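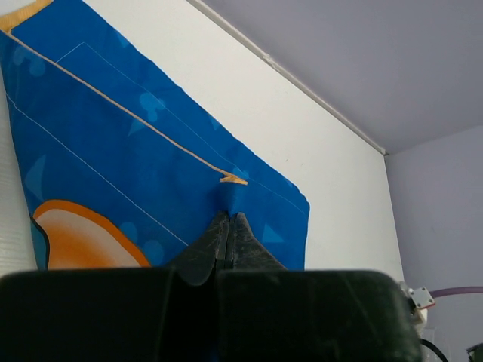
Figure 1. Blue cloth gathered in a pinch, close to the small orange fold.

We use cookies to keep this site working and to count visits. Accept | Manage settings

Setting One Place: Cloth and Plate on a White Table
Semester project report, Domestic Design Studies
Group: Nilmini Matubbar, Dario Leone, Chak-lun Cheung
Supervisor: Raffaele Monti

1. Purpose

Our group looked at how a soft item and a hard item share a small table. We wanted to know where people put a cloth when they are told only to "set a place for a child", and whether a printed design changes what they do. The brief allowed 1000 words for the final report, so the full tables are in our workbook.

2. Materials

We kept the list short. The table top is white and the walls around it are a pale lavender-grey, and both helped with matching colours later. The main cloth is deep blue with Mickey Mouse on it. The name runs down the left side in white script and the large cartoon is in the lower half. Smaller Mickey heads in a lighter blue repeat across the rest. The plate is round and pale yellow with a slightly raised rim.

Édgar Guzmán lent us a plain cloth from the Grisby kit for comparison. It was used in the second half of the sessions and is not shown in this report.

3. Method

We asked 21 students to take part and one withdrew, which left 20. Each person came in alone and was given the cloth and plate on a side bench. Dario read out the same instruction each time. Chak-lun marked the final position on a grid sheet and Nilmini wrote down anything the person said.

No time limit was given. If a person asked which way up the cloth should go, we repeated the instruction and did not add to it.
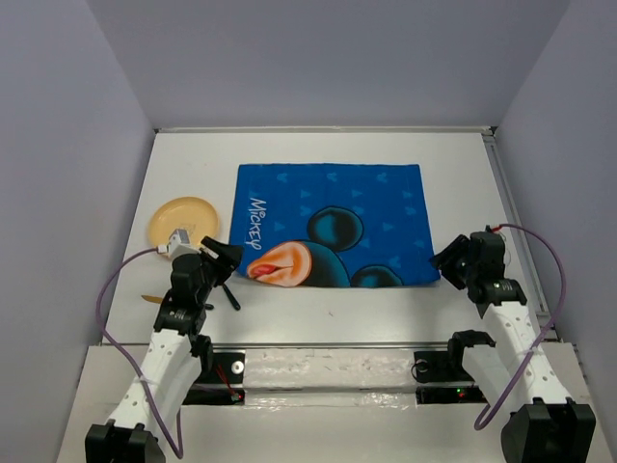
Figure 2. The printed cloth lying flat near the back of the table, with the plate to its left.

4. Results

With the printed cloth, most people put the lettering on the left and the cartoon nearest to them. They did this before they touched the plate. Several then moved the plate off to one side so that it did not cover the face. With the plain cloth, the plate usually went on top, in the middle.

We had expected more folding. Only 9 people folded the printed cloth at all, and those who did tended to open it again when part of the picture was hidden. Edges were a problem for everyone. The bottom edge of a cloth can stay wavy after the rest is flat – in Figure 2 it is still slightly crumpled – and we could not agree on how much of this should count as "untidy". In the end we left edges out of the scoring.

Picking up the cloth was done in two ways, by a corner or by a pinch away from the edge. The pinch was quicker but left a crease that had to be smoothed out by hand. We did not record the two methods separately until after the first few sessions, so we can't give a fair count.

5. Problems and changes

The grid sheet was too coarse. A plate could shift by half its width and stay in the same square. We would also photograph every layout from directly overhead, and use a second printed cloth with no lettering, so that the effect of the name could be checked apart from the cartoon.

Raffaele suggested repeating the work with parents and younger children. The group plans to start on that in June if the room is free.

Recent student reports
Drawer Order in a Shared Kitchen
The Prorkell Stool: Three Seat Heights Compared
Lunch Packing at Nerora House
Tea Towels and Where They Hang
Dovhaniuk Shelf Study, Part Two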